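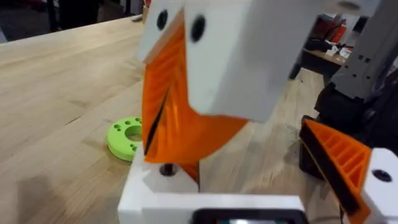

Maj-Britt Isaksson
Fiction contributor

The sheet taped to the shop window said the Hemier would run Uvora on high settings. It did not say how fast, or for how long, or whether the fan would take off halfway through. Carolina Matos read it twice from the sidewalk and went in anyway.

"It's a good machine," said Njål Forsberg, who had owned the shop long enough to say that about all of them.

"What's the frame rate?"

"Smooth."

"Smooth isn't a number."

He turned the monitor toward her. A knight stood on a hill in the evening sun, cape moving. Nothing else moved. In the corner of the screen a counter said 53.

"Fifty-three," said Njål. "There you go."

"He's standing still."

"He's standing still at fifty-three."

She took the mouse and walked the knight down the hill. There was a village at the bottom, then a market with awnings and geese, and when she turned him toward the geese the counter blinked and went blank. Njål leaned across and pulled the mouse back an inch, as if the cable had caught on something.

"The overlay does that," he said. "It's a known bug."

"Known to who?"

He had a printout for this. Everyone who sold the Hemier had the printout. It came from Valente, who made the card, and it said "up to 698 percent faster" in letters as tall as her thumb. Under that, in letters you could have lost in a carpet, it said faster than what. She held the page near the lamp and read the name of a card she had thrown out when she moved in with Madalena.

"This is compared to a card from before the war," she said.

"What war?"

"Any of them."

Njål laughed, but he looked at the door while he did it. His niece Chae-won Jin had come out of the back room with a sandwich and was watching the knight.

"Did you show her the market?" Chae-won asked.

"She found the market."

"Oh."

Carolina had the money. That was the annoying part. She had 5 years of not buying things in an account Madalena Baptista called the coward's fund, and Madalena wanted it spent. Madalena played Uvora on the old machine, at the lowest settings, where the geese were white triangles and the villagers had no fingers. She never complained. She said the triangles had character. But in August the old machine had started shutting itself off in the middle of boss fights, and she had begun saving the game every time she opened a door.

"Can I hear the fan?" Carolina said.

"You're hearing it."

"I'm hearing your radio."

He switched off the radio. The fan was not loud. She had wanted it to be loud. She stood with her head next to the case like a doctor with a doubtful chest, and all it gave her was a low, even breath.

"Let her run the fight at Humbridge," Chae-won said through the sandwich.

"The save isn't on this one."

"I put it on this one."

Njål sat down. Chae-won wiped her hand on her jeans, opened a folder, and the screen went dark and came back as a stone bridge in the rain, with torches, and a great many men running across it. The counter came back too. Thirty. Twenty-six. A torch went over the rail and the river lit up. Nineteen. Then it settled somewhere in the thirties and stayed there, more or less, while the men fell off the bridge.

Nobody in the shop spoke until the bridge was clear.

"So it isn't smooth," Carolina said.

"It's fine," said Chae-won. "Turn the shadows down one notch and it's good. Nobody looks at the shadows. The rain's what you want."

Carolina turned the shadows down one notch. She played the fight again. She looked for the place where the shadows had been and tried to miss them. The counter said forty-four, then forty-one, and the fan breathed a little harder and held.

"What does the sheet in the window say it costs?" she asked, though she had read that twice as well.

"3746," said Njål.

"For high settings."

"That's the price."

"But it doesn't do high settings. It does high settings with the shadows down one notch."

He looked at his niece, who had gone back to her sandwich.

"I could throw in a mouse," he said.

"I have a mouse."

"A keyboard."

She thought about Madalena saving the game at every door. She thought about the printout, and whoever at Valente had gone looking through a drawer for a card slow enough.

"Take the sheet out of the window," she said. "Write a new one, with the bridge on it and the number on the bridge. Then I'll get my wallet."

It took him a while to find a pen. Chae-won spelled Humbridge for him. Carolina stayed beside the counter and read each word as he wrote it, and when he put forty-four she made him change it to forty-one.

More fiction
The Loading Screen
Driver Not Found
My Brother's Second Monitor
A Quiet Fan
Returns Without a Receipt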